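Reading time: 2 min

The Holzer came back from the repair shop in August with a new shutter spring and a note that the 1/500 setting now ran slow. Balthasar Ammann measured it himself. It ran at 1/410. He wrote the figure on tape and stuck the tape to the baseplate.

He had 20 rolls of Burkorus 200 in the refrigerator and a commission from Griravier, a town that wanted its streets recorded before the tram line went through. The contract specified black and white, a fixed focal length, and no posed subjects. It did not specify a method. 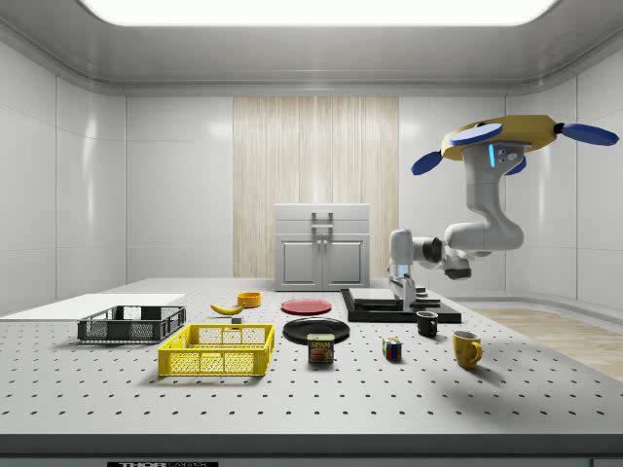

Robot arm over a black tray on the perforated table.

His method was to stand at one corner until the light changed by a full stop, then move to the next corner. He metered off the pavement. He set the focus to 2 meters and left it there. People who came closer were soft, and he kept those frames too.

Jayson Dalisay developed the film in the evenings. He used Herex at the standard dilution and logged the temperature of every tank. By the third week he had begun to log something else.

"The man with the ladder," he said on the phone. "Roll four, roll nine, roll eleven. Different streets."

"Painters move around."

"He's at the same distance every time. He's sharp every time."
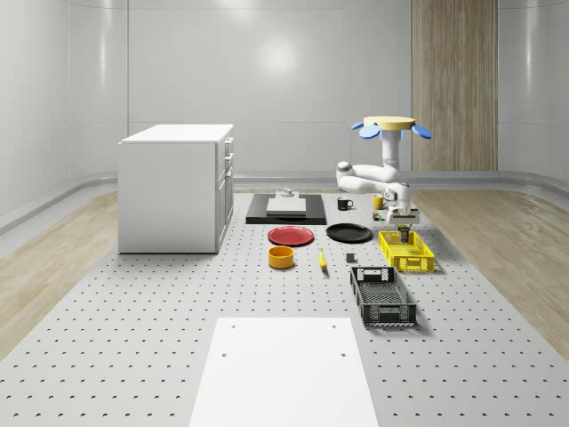 Ammann printed the three negatives that night and laid them side by side under the lamp. The ladder was on the left shoulder in all of them. The man's face was turned away by the same angle, toward a wall out of view. Ammann had once been taught to check a print by finding its one reliable vertical, the way the tall wooden panel at the back of a white room with curved walls will give the eye something to measure from. He laid a ruler along the ladder. It leaned four degrees in the first print, four in the second, four in the third.

He went out at 6:40 the next morning to the corner from roll eleven. The light was two stops under. He set the focus to three meters, which the man would have no way of knowing, and waited.

The man came around the pharmacy with the ladder on his left shoulder. He slowed, looked at the ground, and took one step back.

Ammann pressed the shutter. He wound on, read the counter, and moved to the next corner.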